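From the packing side: what the Bokholm line has changed at Kerkcombe

The automatic case line from Bokholm has been running at Kerkcombe since June, and several people at the other sites have asked how it is going and what has happened to the jobs on earplug packing. This item sets out where things stand. It was put together by the packing section, so it says more about packing than about engineering.

Before the line came in, every case of foam earplugs that left the building was filled by hand. A person took a pair, laid it in the base, closed the lid, checked the catch and put the case in a tray. The line now does this for the standard single-colour orders, which make up most of what we send out. It fills and closes 1,183 cases in an hour when it is running well. A loader feeds plugs at one end, a camera checks that there are two in each case, and an arm at the far end moves the closed cases into trays.

Hand work has carried on for everything the line does not take. That means mixed colours, sample sets, small orders, returned stock and any case the camera has turned away. Cases are opened, looked at, put right where possible and closed again. 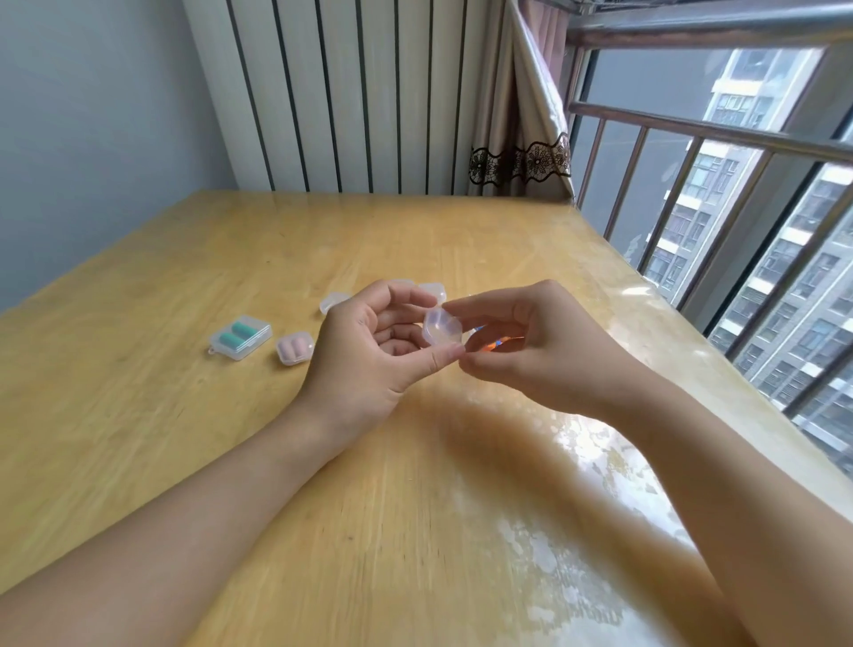
Case work by hand, with pairs in different colours waiting on the table.

The first thing to say about staffing is that the section is smaller than it was, though no one was made to leave. Two posts that fell empty over the spring were not filled. Two others moved across to the line as minders after a training course run by Echeverría, the firm that fitted it. The rest of us stayed on packing, and our work has altered more than we were told to expect.

The main change is in the kind of case we see. In the past a shift was mostly good cases with a problem now and then. The good ones now go through the line, so a shift on hand work is nearly all odd ones. A lid does not meet its base, or a plug has been pinched in the hinge, or the colours do not match the order slip. Each takes longer to sort out and needs more thought. The old target of 696 cases a shift was kept in place for the first few weeks, and it did not fit the work at all. After the matter was raised at the shift meeting the target was dropped. We now book time against each batch, and the supervisors look at the batch notes at the end of the shift.

The second change is in our hands. Sore thumbs used to be the most common complaint in the section, from pressing the same catch all day. There are fewer complaints now. The work is broken up by reading slips and filling in notes, and people can get up between batches. Eye strain has gone the other way. Checking the clear cases for hairline cracks means looking through shiny plastic for long stretches, and the glare from windows makes it worse in the afternoon. Better lamps have been asked for and agreed, but they have not come yet.

The third change is noise. The line is not loud by factory standards, but packing used to be a quiet area where people talked while they worked. Those nearest the line now find it hard to hold a conversation. Screens are being priced.
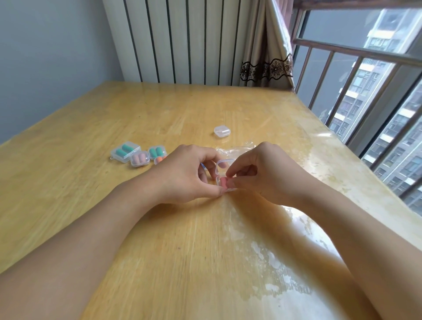
Seating a plug is the part of the job the line has most trouble with. Foam gives when it is gripped, and the arm has one setting for how hard it closes. If a plug comes down the chute at a slant, the arm presses it in as it is, and the lid then shuts on the end of it. By hand the lid is stood up out of the way and the plug is held inside the base between finger and thumb, with the other hand steadying the case, and it can be turned a little before it is let go. Echeverría have been over to watch this being done and have taken notes for the next software update. We were asked how we know when a plug is lying right, which was harder to answer than it sounds. Most of us said we feel it before we see it.

Colour is the other sticking point. The camera tells green from orange without difficulty, but the paler pinks are often passed as each other, and a case with one of each can get through. Until that is put right, every pink order is checked by hand after the line has finished with it. This was not in the original plan and it takes up roughly 100 minutes a shift. It has now been added to the rota as a job of its own, so that it no longer comes out of the time for sample sets.

On pay, the minders are on a higher grade and the packers are not. The union side has put the case that fault work and checking call for more skill than the old packing job did, and that the grade should be looked at again. Management have agreed to a review of the job description, which still talks about filling and closing and says nothing about faults. We will report the result when we have it.

Training places on the line are open to anyone in packing who wants one. The course is in two parts, one in the training room and one on shift beside a minder. Names go on the sheet by the tea point, and you can put yours down without giving up your place on hand work.

Rerkex, the site due to get the same line next, will be sending a small group over to spend a shift with us. We have asked for them to sit with the hand packers for half of it and with the minders for the other half. If you are at Rerkex and have questions before then, send them to the packing section and whoever is on shift will answer.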